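How to put an old desktop tower back together after cleaning

Last update: May

I fix old office towers for friends and for the small shop Velleck, and many people ask me how to assemble one again after everything was taken out for cleaning. It is not difficult work, but the order is important. If you follow the order below you will not need to take out one part to reach another.

What you need

A Phillips screwdriver, thermal paste, a soft cloth, a tray with separate places for the parts, and one free hour. I do mine on Tuesday evening when the house is quiet. Turn off the power supply, pull the cord out of the wall and press the power button for 7 seconds, so that the rest of the charge goes away.

Step 1. Lay the tower on its side

Take off the side panel and put the case down with the open side up. The motherboard must be flat in front of you. Push the cable bundles to the side of the drive cage so they do not hang over the board. Small parts should wait in the tray, each in its own place. Never put a processor in a pile with screws!

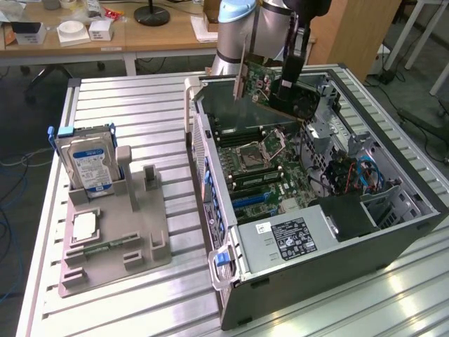

Expansion card held over the open case, hard drive and processor still in the tray.

Step 2. Expansion card

I like to put the card early for a first check of the fit, before the cooler is on. Look at the gold edge of the card and find the slot which has the same length. Remove the metal cover from the back of the case if there is still one in this place. Some cases have a screw for each cover, others have plastic clips that you open with a finger.

Hold the card by its edges and by the metal bracket. The bracket must go down along the back wall of the case, and its lower end goes into the narrow gap between the wall and the motherboard. When the bracket is in the correct place, press the top of the card evenly with two fingers. Do not push on capacitors or on the connector.
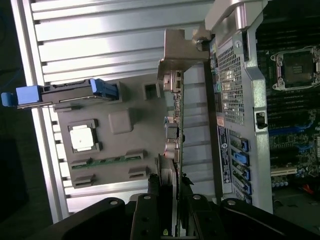 Can I use a different slot if the first one is damaged?
Usually any free slot of the same type will work, but a graphics card should go in the one closest to the processor, where the connection is often faster.

If one end of the card stands higher than the other, take it out and start again. A card that is half inserted can give you a computer with no picture, and then you will look for the problem in many wrong places. I once lost a whole evening on a Stindgate tower for this reason.

Step 3. Processor

Open the lever of the socket and lift the metal frame. Take the processor from the tray by its sides only. Do not touch the contacts on the bottom. Find the small mark in one corner and match it with the mark on the socket. Put the processor down straight and let its own weight hold it. You must not press. Then close the frame and the lever.

The lever needs some force at the end, and this is normal on many boards. If the processor moves from its place when you close the frame, stop and open again.

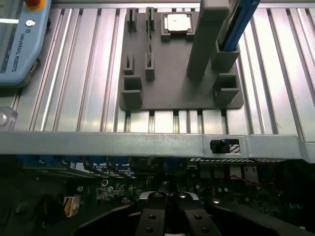
Step 4. Memory

Open the latches at the ends of the memory slot. The notch in the module is not in the middle, so there is only one direction that fits. Press on both ends until the latches close. If you have two modules of the same size, read in the manual which slots are for a pair. Mixing is possible, but the faster one will run with the speed of the slower one.

Step 5. Cooler and fan

Clean the old paste from the processor and from the cooler with the cloth and a little alcohol. Put new paste, the size of a small pea, in the center. Before you lower the cooler, check that the socket frame is closed and where the fan cable must reach. Then put the cooler down straight.
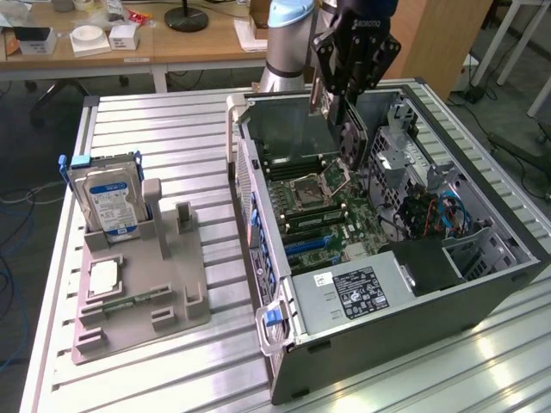
Tighten the screws in a cross pattern, a little each time, so the pressure is equal on all corners. Connect the fan cable to the header with the name CPU_FAN. My old Drascombe turns this fan at 700 rpm when it has nothing to do and 1000 rpm with a browser open, and yours may be different.

Step 6. Hard drive and first start

Slide the drive with its caddy into the cage until it clicks, then connect the data cable and the power cable. Check again that no cable touches the fan. Connect the monitor and keyboard, start the computer and leave it for 15 minutes in the BIOS screen. Watch the temperature there. When it stays stable, turn off, pull the cord and close the side panel.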